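Lytvynenko Gym to Close for Floor Work, Youth League Moves Games

20 Feb 2024

The Lytvynenko Recreation Center will close its main gym next month so that the playing floor can be taken up and replaced. The youth basketball league that uses the building will finish its season at two other sites.

The floor has given trouble since December, when a roof drain backed up during a storm and water got under the boards along the north wall. Staff blocked off that end of the gym and games went on with a shortened court. An inspection last month found that the damage had spread past the free throw line.

"We could have patched it again and been back in the same spot next winter," said Uriel Esquivel, who manages the center. "The boards are soft in places where kids are running full speed. I wasn't comfortable with that."

The work will be done by Undex, a flooring contractor that also handled the center's dance studio. The company will remove the old maple floor, dry and level the slab, and put down a new floor with fresh court lines. The drain has already been repaired.

The league has 400 players between the ages of six and fourteen. Its younger divisions will move to the gym at Wevameo Elementary School. The older divisions will play at the Fliltus Community Hall, which has one full court and a smaller set of bleachers. Practice times will change for most teams, and coaches have been asked to send the new times to families by the end of the week.

Yurii Hrynyshyn, the league director, said the hardest part was finding enough evening hours. Wevameo already has a volleyball program in its gym after school, and the hall is rented out for dances and dinners on many weekends.

"Some of our teams are going to practice for less time than they are used to," Hrynyshyn said. "A few will share a court. Coaches have been good about it so far."

No games have been dropped from the schedule. The season will still end with a playoff round, which will be held at the hall. Start times for the older divisions will be 30 minutes later than they are now so that the hall can be set up after its afternoon classes. 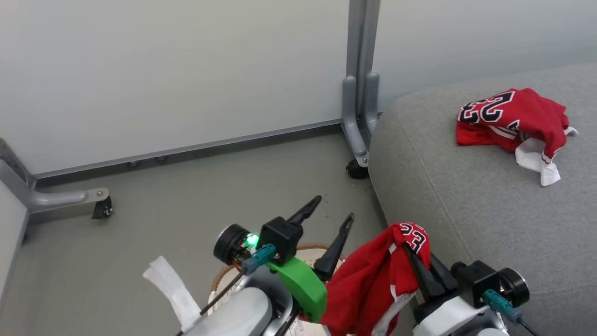

Red basketball jerseys.

Teams will keep the uniforms they have now. The league had planned to give out new ones this spring but put the order off until fall, when registration opens again. Players who have outgrown a jersey can trade it for a larger size at the equipment desk in the center's lobby, which will stay open during the work. Jerseys brought in for a trade should be washed first.

The rest of the building will also remain open. The weight room, the studio and the meeting rooms will keep their regular hours, though people using the weight room will have to come in by the side entrance. Esquivel said there will be noise on weekday mornings while the old floor is being pulled up.

The parking lot will lose 96 spaces on the north side, where the contractor will keep its trucks and lumber. Visitors are asked to use the south lot or park on the street.

Adult open gym, normally held on weeknights, is canceled until the floor is finished. People who paid for a season pass can ask for a partial refund at the front desk or have the unused part moved to the fall. The senior walking group, which uses the gym in bad weather, will meet in the hallway outside the studio.

The center expects the gym to open again in time for summer camp. Esquivel said the date depends on how long the slab takes to dry, and that the new boards have to sit in the building for 2 weeks before they can be put down.

The new practice and game schedules are posted on the board in the lobby. Families with questions about a team should contact their coach or the league office.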